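**Éclairage d'aquarelles dans une galerie municipale**

Žofie Bartoš – 22 avr. 2020

La galerie Simau nous prête 19 aquarelles. Quel éclairement maximal prévoir ?

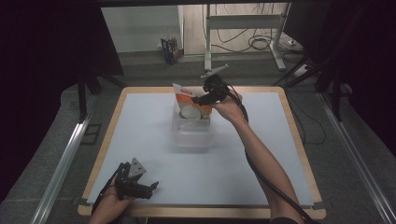 Le prêteur n'a rien précisé par écrit, et les rails sont fixes.

**Philomena Ó Gríofa**

50 lux sur papier, UV filtrés. Mesurez au luxmètre, à hauteur de chaque œuvre.
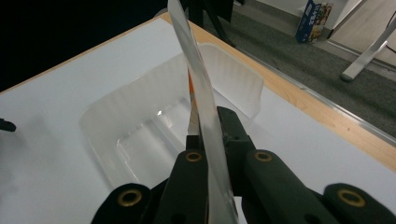

Comptez aussi la durée totale : 287 heures d'ouverture à 50 lux font 14 350 lux-heures – à noter au constat d'état.

**Ríos**

Chez nous c'était 100 lux, pas de souci.

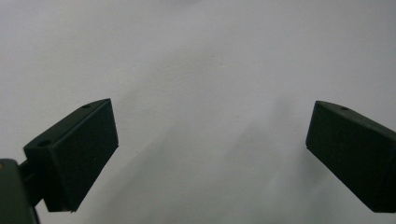 Enfin, c'étaient des huiles.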